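Print this thread | E-mail to a friend

Seized hinge screws on an old treadle cabinet — what are you using?

treadle_tom
Okay, I need opinions. I picked up a sewing machine cabinet at an estate sale and both leaf hinges are rusted solid, along with six of the eight screws. The slots are already a little chewed up from whoever had a go before me. I've been giving them a squirt of Skelmont every evening and nothing is moving. The can says fifteen minutes. It's been four days! Do I keep soaking, or is it drill time?

owen_garage
Don't drill yet. Four days is nothing on something that sat in a damp basement. I had a bench vise that took almost two weeks and then one morning it just let go like it was never stuck. Tap the screw heads with a small hammer and a punch between squirts, not hard, you only want to rattle the rust so the oil has somewhere to go.

mags327
I'm going to disagree with Owen a bit (sorry Owen). Skelmont is fine for squeaks but it's thin and it runs off anything vertical. Half of what you spray is on the floor by bedtime. I switched to Plillano last year, the one in the little drip bottle, and I use a quarter of what I used to. It's slower going on, but it stays put.

owen_garage
It runs off because people spray it standing up. Lay the cabinet on its back. Costs nothing.

treadle_tom
It's on its back now, ha. Should have thought of that on day one. Mags, does the Plillano stain? The veneer around the hinges is in really nice shape and I'd hate to wreck it.

mags327
Anything oily will stain bare veneer if you let it sit. I wipe as I go and keep everything close by so I'm not running around with drippy fingers.
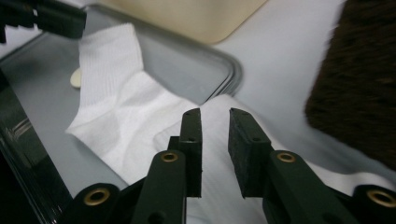
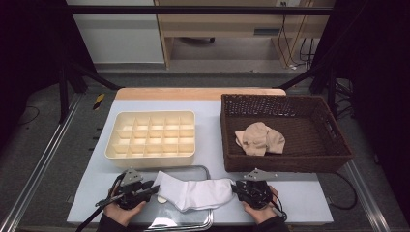 For the veneer itself, put painter's tape right up to the hinge leaf and press it down with your thumbnail, then drip the oil into the screw slot one drop at a time. Give it ten minutes and blot, don't rub. I never throw out a single sock for this reason, a white one like the one lying flat on the clear lid or tray is perfect, you pull it over your hand and you can see right away how much rust is coming off. The divided tray with all the little squares is how I'd do your screws too, one per square in the order they came out, so each one goes back in its own hole. Old screws really do seem to prefer their own holes!

pennyloafer
Seconding the sock. Cotton only though, the stretchy ones just push the oil around.

Emiliano Quiroga
Has anybody here tried heat? I do a lot of gate hardware and I reach for a soldering iron before I reach for any spray. Hold the tip on the screw head for a minute or so, let it cool all the way, then try it. The screw grows and shrinks a hair and that breaks the crust. After that, a drop of whatever you like. I think the brand matters a lot less than people on this board want it to — my last can was store brand and it did 127 hinges before it gave out.

owen_garage
Heat on something that has been soaked in spray for four days? Please clean it off first. That stuff burns, and he's got it in a wooden cabinet.

Emiliano Quiroga
Fair point, I should have said so. Degrease, dry it, open a window, then heat. And keep the iron off the veneer.

mags327
I'm still not sold on heat for furniture. Old finish can blister before you've even noticed it's warm. On a gate, sure.

treadle_tom
Update from 9 Aug 2019. I taped everything off, dripped instead of sprayed, and did Owen's tapping thing after dinner. Two of the six came out tonight! I had to clean the slots with a bit of hacksaw blade first so the driver would bite. The other four are still sulking. No heat so far, I'm too chicken with this finish.

pennyloafer
Two is great. Which driver? If it's a tapered one from the junk drawer, that's your problem with the other four. Get a hollow-ground bit that fills the whole slot, Lisari makes a decent cheap set.

treadle_tom
Junk drawer, guilty. I'll look for the Lisari set over the weekend.

owen_garage
And lean on it. More push than turn. If it starts to slip, stop and soak it another night.

mags327
Agree with Owen on that one, mark your calendars.

Print this thread | E-mail to a friend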